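The Binder by the Door

By the time I had hung up my coat at Nurkmont, Francine Turcotte had already put a binder in my hands. It was a fat blue thing with a cracked spine, and on the cover somebody had written "Please read before touching anything" in very patient handwriting. I had come to talk about robots, and I will admit I was hoping to be shown one first. Francine wanted me to start with page one, and she made me a cup of tea to go with it – a generous cup, as it happened, because page one leads to page 18 before you get to the pictures.

I have come to believe she was right. There are plenty of articles about what robots can do with their hands now, and I have written a few of them myself, with a good deal of joy. There are far fewer about the house rules of the people who work next to those hands all day long. Francine has been writing such rules for most of her working life, first at Lévesque, where the machines stood behind fences and the rules were mostly about the fences, and now at Nurkmont, where the fences are gone and the machines are meant to work in rooms much like yours and mine, with bookshelves and houseplants and all the odds and ends people keep.

"A fence is a very easy rule to write," she told me. "Stay on this side. When you take it away, you have to say everything the fence used to say for you."

So the binder says it. It says that every hand gets looked over before the power goes on, finger by finger, and that the person looking signs with a full name, no initials. It says that soft padding on a finger is to be treated as a part with a working life, to be checked for tears and for places where it has gone flat, and swapped after 1,000 grasps whether it looks tired or not. It says that any gear a sleeve could reach has to be named on the sheet, along with who is wearing what that day. (Scarves come off. Francine has strong feelings about scarves, and I had worn one.)

Then there is my favorite page, which deals with talking. Before the arm moves, the operator says so out loud, and everybody in the room answers. I thought this would feel silly with only the two of us there, and it did for a minute or so, and then it felt like good manners, the way you say "behind you" in a busy kitchen.

The checklist itself is called Kavik, after an old dog who used to sleep across the lab doorway so that you had to stop and think before you stepped in. It began with 125 items. Last May Francine sat down with the people who used it every day and asked them, kindly, which lines they were ticking without looking. They told her the truth, which I think says a lot about her, and the list came down to a length a person can get through with real attention.

She is just as careful about cameras. A wide lens near a robot's wrist takes in much more than the object being grasped, and a room has other people's belongings in it. The Nurkmont rule is that anyone whose shelf or desk may be in view is asked beforehand, and may say no without giving a reason. Recordings are kept for 4 weeks unless somebody writes down why they should stay longer. Indance, the partner that shares some of the testing, found this a bit fussy at first and has since copied the page word for word.

I asked Francine what she would tell a small workshop just getting its first arm, with no binder at all. She thought about it for quite a while, stirring her tea. Start with one sheet of paper, she said, and let the newest person in the room write it, since that's who will notice what the rest of you step around. Hang it where the coats go. And when something surprises you, even a little thing, add a line the same afternoon, while everyone still remembers where they were standing.

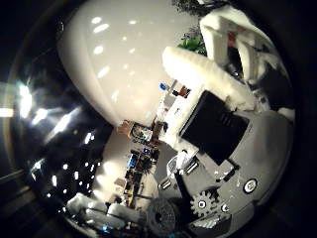

She keeps a drawer of those first sheets, going back years, some with coffee rings on them and one with a drawing of the dog. We went through a good many before I remembered my train, and she walked me down to the door and handed me back my scarf.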